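Call for participants: hand rinse study at Hundis

Pluseo is a small company in Adberg. We develop cleaning products for care homes, and we are looking for 43 adults to try a new hand rinse without alcohol. The study takes place in June at our rooms in Hundis and lasts 2 weeks.

You can join if you are over 18, have healthy skin and wash your hands at work at least 5 times a day. Kitchen staff, nurses and hairdressers are very welcome.
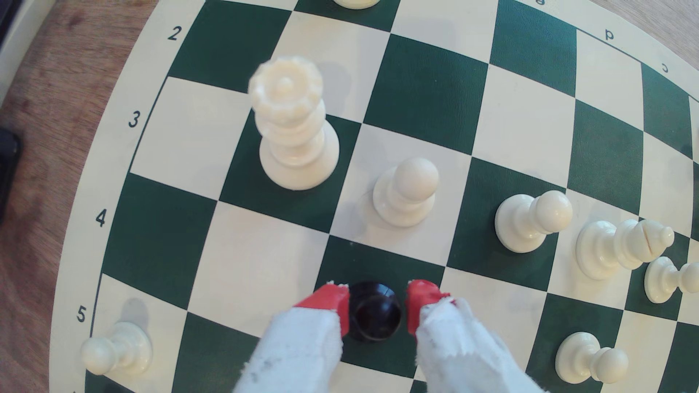
My skin was less dry than with the product we have at work, wrote one participant of the earlier test in Gilbert, but I did not like the smell in the first days. We have changed the perfume after this remark.

You will visit us on five mornings. At each visit we take a swab from both palms, which does not hurt, and you fill in a short form.
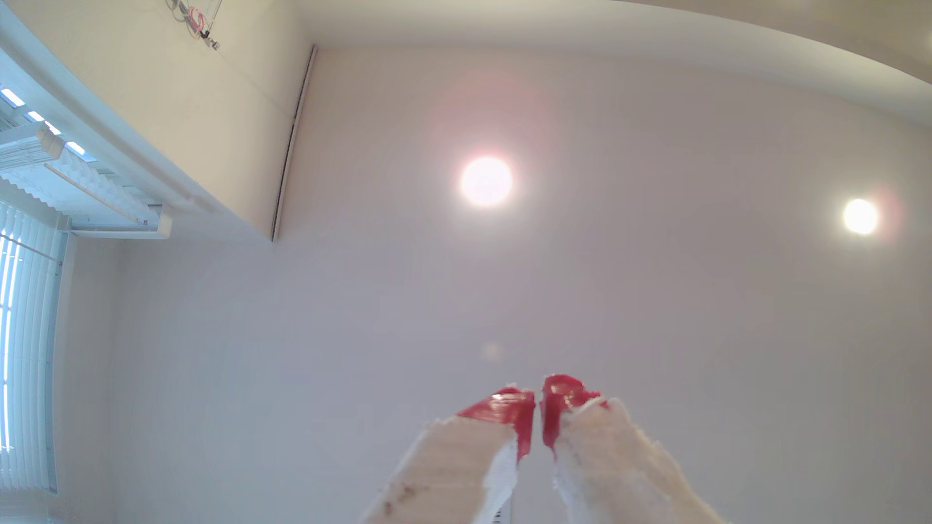

Between the visits you use the rinse at home and at work, and please no other hand product. Participants receive 218 euros after the last visit.
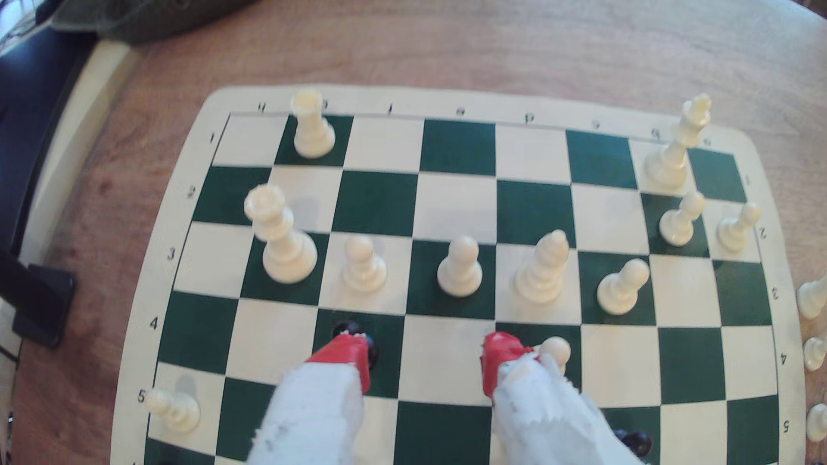
Travel costs from Adberg and Gilbert are paid separately, so kindly keep your tickets. To apply, write to the study office at Pluseo with your age, your occupation and any known allergies.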